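Tillovley releases Stullolach 14 with reworked grasp planner and wrist-camera simulation

10 Jul 2025

Tillovley has published version 14 of Stullolach, its planning and perception toolkit for tabletop manipulators. The release replaces the grasp sampler used since February and adds a renderer for wrist-camera views, so that perception and control code can be run against simulated input before it is moved to an arm.

The new sampler works on object poses and local surface normals together. Earlier versions generated candidates from the pose alone and filtered them afterward, which discarded most candidates on tapered objects lying on their sides. Version 14 rejects a candidate at the sampling stage if either finger would cross a container wall on approach. The limit is 300 candidates per planning call and can be changed in the configuration file.

Petro Holovko, who maintains the planner, said the old filter was the main source of failed calls. "A cup on its side in a shallow tray was close to the worst case. The rim blocks one approach, a second cup blocks another, and the planner spent its whole budget on grasps it could never use."
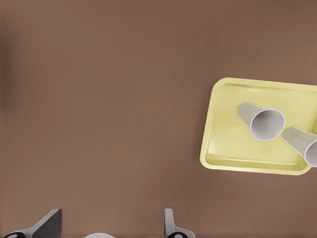 The tray-and-cups task is included in the regression suite, which now holds 51 tasks. Each one is run with randomized tray rotation, lighting and object placement, for a total of 2615 episodes per build. Containers are allowed to extend past the image border, and the pose estimator has to report lower confidence for any object it sees only in part. The controller then moves the wrist to a better viewpoint before it requests a grasp.

Arsen Derkach of Drandlow, an integrator that tested the release candidate, said the confidence reporting was the more useful change for his team. "We used to get a full pose for half an object, and the arm would act on it. Now we can set a threshold and wait for a second view."

The Hrynyshyn motion backend remains the default - its collision checker has been updated to accept finger geometry at any opening width. Configuration files from version 13 load without changes, except that the filter settings are ignored and produce a warning in the log. Deformable objects are still unsupported, and thin-walled cups are treated as rigid bodies at all grip forces.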